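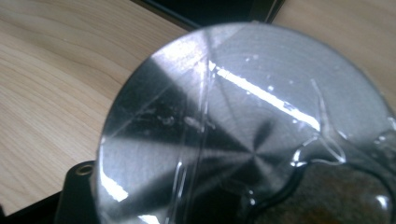 Skalar opens hand-guided training service for kitchen robots in Stirham

Stirham, February 26, 2026. Skalar has opened a service that teaches robots kitchen jobs by recording people doing them with a hand-held gripper. It is run from the company's workshop in Stirham and is open to equipment makers, caterers and research groups.

The person giving the demonstration holds the gripper and carries out the job at normal speed. A camera on the tool records what the fingers are doing, and the recordings are then used to train a robot arm fitted with the same fingers. No arm is needed while the demonstrations are being made, so a job can be recorded on any ordinary table.

The first set of recordings, called Sikora, covers 27 jobs to do with storing and tidying kitchen goods. It holds 284 demonstrations made by 17 people. Each person was given the same short written instruction and left to choose their own way of doing the job.
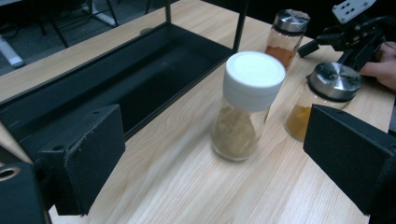
Glass jars and shiny metal are included because they are hard for a camera to read. Clear glass shows what lies behind it, and polished surfaces throw back light that changes as the tool moves. Skalar asks its demonstrators to work under the room's normal lighting and to leave small corrections in the recording, such as a second try at a grip.

For jobs that need a long reach, or two arms at once, the company also offers teaching by remote control. The operator sits at a desk and moves a pair of small handles, and the arms follow. This takes longer to set up, and most customers are expected to begin with the hand-held tool.

A second workshop will open in Greltcombe in October, with room for 42 recording tables. Bookings for Stirham can be made now through the Skalar website. The Sikora recordings will be supplied to customers as part of the service.

ENDS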